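Gestotau Travel Cabin, two nights by the lake

Our Gestotau cabin is made for guests who like quiet mornings and a warm stove. It stands 100 meters from the shore of Lake Metar, and the walking path to the old mill starts behind the door. Two persons sleep in it well, three if one is a child.

Included in the price
Bed linen and a towel for each guest
Breakfast basket, brought at eight
Rowing boat with two life vests
Firewood for the evenings
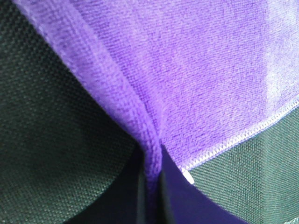
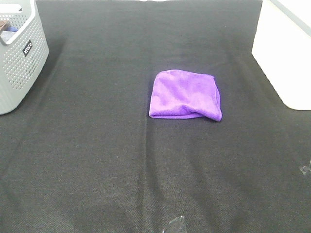 Purple microfiber cloth.

Price and booking
Two nights cost 2,945 for the whole cabin. An extra night is 456, and the sauna is 255 for one evening. Please write to Temitope Lawal at the Vuder office and tell us your arrival hour. The last ferry to our side leaves at six, so take care with the connection.

Dogs are welcome, but not in the boat. In March the ice is not safe any more and we ask all guests to stay off it.

Prices checked 2022-03-13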